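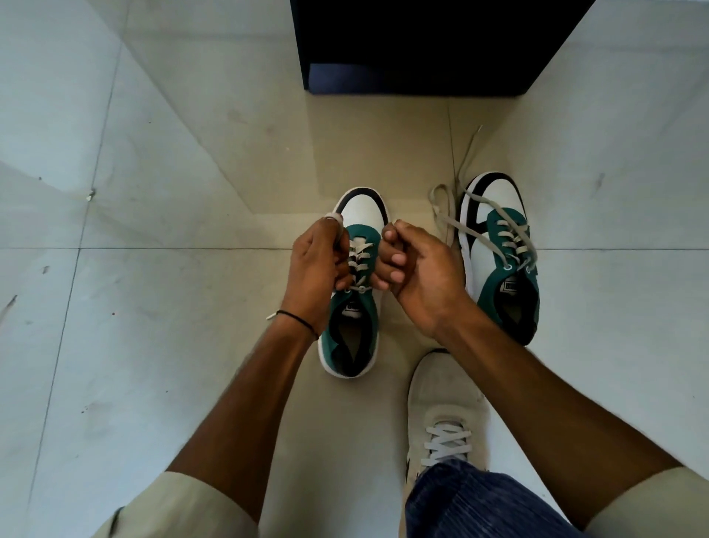 Can the Olura home kit teach a robot to tie a pair of shoes?

Going by the month we spent with it, it can teach a robot to tighten the laces, and it stops somewhere short of the bow.

Olura is the household add-on from Prisarano, sold to labs and small shops that already own a two-arm robot and would like it to do something other than stack blocks. For $3841 you get a head-mounted camera, a year of the labeling software, and a starter library of hand recordings the company calls "everyday skills." Laces are on page one of the brochure. Folding, pouring and zippers come after that. The robot is your problem.

The idea is fair enough. A person wears the camera and does the chore the way they always do it, looking down at their own hands. The software chops the recording into steps, and the steps become training material for the arms. No joysticks, no programming. Misaki Kuroda did most of our recording at the Doltutbridge workshop, and she had the headset fitted and running before I had finished the setup guide. That part of the pitch holds up.

Then you open the labeling software. It likes hard objects. Ask it where a shoe is and it will tell you all day long. Ask it which end of a flat gray lace is which when two hands are bunched together over the eyelets, and it guesses. The lace goes behind a finger and comes out the other side with a new name. Kuroda fixed those by hand, clip after clip, and the time she spent on fixes is missing from the brochure's "ready in an afternoon."

We ended up with 154 usable clips. The starter library adds 567 more under the lacing heading, which sounded generous until we watched them. A good many show the same pair of shoes on the same mat, and in most of them the laces are stiff, round and brightly colored. If your robot is going to meet somebody's real sneakers on a real floor, I would want to see a lot more variety for the money.

As for results, our arms learned to find the lace ends, pick them up and pull them snug. They did this well enough that visitors stopped to watch. The first cross worked on most tries. The loop did not. Either the loop fell open while the second hand was on its way over, or both hands arrived at once and shoved the shoe across the floor. Prisarano's support desk suggested more data, and also suggested the $1598 expansion pack. We declined the second suggestion and I have my doubts about the first.

Kam-wah Chien, who runs our arms and is kinder than I am, thinks I'm being hard on it. His view is that the hand recordings are clean, that the camera sits where it should, and that the failures belong to our grippers, which have no sense of touch to speak of. He may be right about the grippers. But the sales page shows a finished bow, and it doesn't say whose robot tied it or how many tries it took. I asked in July. I got back a link to the same sales page.

There is a cheaper way in, for those who only want to see what this sort of recording looks like. Sikder rents a bare headset with plain video export and no library, and you label the clips with whatever you already use. You lose the automatic step splitting, which for laces we mostly had to redo anyway. For pouring and zippers the Olura splitter did a better job, and a lab that cares about those could reasonably come down on the other side from me.

If you have a demo booked, bring your own shoes. Ask the rep to record a full tie on them, from loose ends to finished bow, and to run the labeling while you wait. Then ask to see the lace tracks before anyone has cleaned them up.

Our loan kit goes back at the end of the month. Members who want an hour with it should write to the workshop desk before then, and Kuroda has offered to share her correction notes with anyone who has already bought one.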